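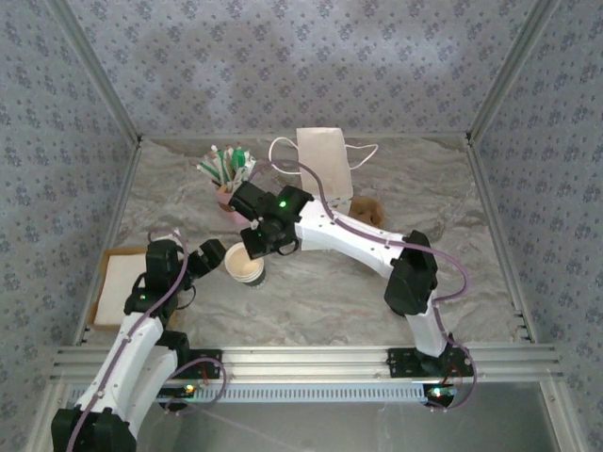 Clirora

18 Sep 2023

The wallpaper corner, finally

Pink pencil holder, paper cup, bread roll. Pale gray-blue paper with the little dark flowers on all three walls.

So many of you wrote in after the July post asking to see the wallpaper up, and I kept promising and then not doing it. Well, it's up! I've been calling this spot the Firnidine corner because that's the name of the pattern, and now everybody else does too, so I guess that's what it's called.

A little background for anyone new. I'd been looking at plain walls for ages and they made everything in front of them look sad, even nice things. I ordered samples from Cleltano (I get nothing for saying so, I just like them) and taped them up for weeks. There was a mustard one with leaves that I was sure about until I saw it in the evening, when it looked like soup. There was a stripe that made me dizzy. The gray-blue was the sample I'd thrown in at the last minute to get my order up to free shipping, and it won by a mile.

The roll was 105 inches long, plenty for three small walls if you don't mess up. I messed up. I cut the first piece with the flowers going the wrong way, stood back, admired it, went and made coffee, came back and only then noticed. So I bought another roll. The whole thing came to $70 with the second roll in it, still less than I'd told myself I would spend, so I'm calling it a win.

If you're papering something small with three sides, start with the back wall and work outward. I started on the left like I was reading a book, and by the time I got around to the other side the pattern was off by half a flower. Small flowers forgive a lot, though. I showed it to my sister and she couldn't find the spot where it goes wrong, and she is a person who finds things.

The tabletop

Marble pattern, and I'd pick it again. I went back and forth on plain white, but white shows every crumb, and there are always crumbs at my place. With the veining you get a day or two of grace before you have to wipe it down. It also sits nicely with the gray-blue. I was worried about two patterns fighting each other, and they just don't. One is big and swirly and the other is tiny, so I think your eye sorts them out.

The pencil holder

The pink one! I know, I know, I said no pink. But everything was coming out so cool and gray that it needed something a bit silly. It's packed full already. I went through all the pens and markers over the summer and tested each one on the back of an envelope, and I threw out so many dead ones, and there's still no room for another. Where do they come from? I buy maybe one pack a year.

The tray

I love a brown wooden tray. You can put absolutely anything on a tray and people think you meant it. A white cloth folded flat inside is my favorite way to have it, very simple, and then if somebody turns up you've got somewhere to put the good cookies. I tried it with a patterned napkin first and with the flowers and the marble that was one thing too many.

The paper bag

I can't throw away a white paper bag with string handles. I keep a whole stash of them folded behind the bread box and use them for birthday presents, for returning books to people, for bringing tomatoes to the neighbors. If you have a small one, try it with tissue in it for a gift. Nobody has ever complained.

The cup and the roll

Snack, obviously. A cream paper cup with a dark band looks pretty good against the marble, I think, better than most of my real mugs. And a brown roll is my favorite thing to eat in the middle of a project, when you don't want to stop and make lunch properly. The ones from Sầm, on the corner by the post office, are the best in town. They sell out by midmorning so you have to want it.

Still to do

I have 2 leftover strips of the paper, both long and skinny, and I can't decide between lining a drawer and covering a notebook. Drawer is more sensible. The notebook would be cuter. Let me know in the comments if you've covered a book with wallpaper before and whether the corners stayed down, mine always pop up after a month.

I also want to try the mustard sample again somewhere with better light, maybe inside a cupboard door where it can be soup in private. More pictures when that happens.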